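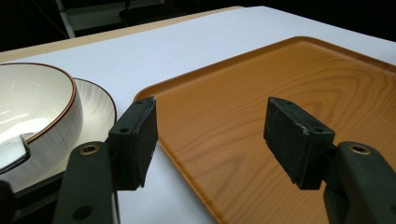

Compte rendu de la réunion du mercredi 19 juin 2019, projet Bavoto

1. Méthode de collecte
La pince tenue à la main reste l'outil de référence pour les démonstrations de mise de table. Bol, assiette, plateau orange : le décor ne gagnera aucun prix, mais le modèle s'en contente. Décision : on garde le plateau brillant malgré ses reflets. Plandus demandait des conditions réalistes, en voilà.

2. Résultats
Avec plus de 10 heures de démonstrations, la politique apprise dépasse enfin la version programmée à la main. L'écart se réduit dès que l'on change de vaisselle. Le mot « généralisation » est retiré du résumé jusqu'à nouvel ordre.

3. Usure des patins
Coin ébréché sur le patin droit, éraflures légères sur le gauche. Nullent assure que cela n'affecte pas la saisie. L'équipe prend note de l'assurance et commande 2 patins.

4. Divers
Article à soumettre en décembre. Le titre a occupé la moitié de la séance ; il est inchangé.

Rédaction : Stojanović

Commentaires (3)

labo_b12 : Le point 2 donne des heures, il manque le nombre d'essais.

pince_sans_rire : Les patins, on les commande en quelle dureté ?

visiteur : Merci de garder aussi les démonstrations ratées, on en a besoin pour l'annexe.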